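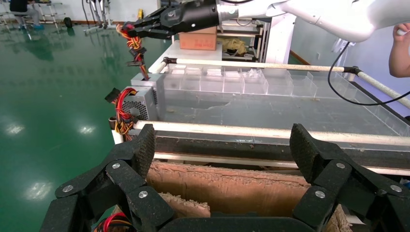

Last updated: Sep 19, 2026

The desktop in the back room has been drawing more power at idle than it should, so I finally put a plug-in meter on it and kept a log. The old supply came out first. It was a non-modular unit with every lead permanently attached, and most of the labor was freeing the drive connectors from behind the motherboard tray.

With the old supply, the machine idled at 59 watts with the display off. With the replacement, an Andreadis unit I bought used from Mali Pumphrey in Jesby, it idled at 43. The difference is 16 watts. Under a full compile load the reading was 158 on the new unit, and I failed to record the old figure before taking it out.

Small loads are where older supplies do worst. Efficiency ratings are usually quoted from 20 percent load upward, and a home machine spends most of its life below that. A smaller supply sits higher on its own curve for the same draw — worth checking before buying something oversized.

Joni Saarinen asked whether the meter can be trusted at low readings. I checked it against a second one of the same model, and they agreed to within a watt. Both could be wrong in the same direction.

The old unit goes to the electronics drop-off in Naltthorpe. I did not open it. The capacitors can hold a charge after unplugging, and I have no use for the parts.

Still to do: repeat the idle test in December, when the room is colder and the fan should run slower, and log standby draw separately.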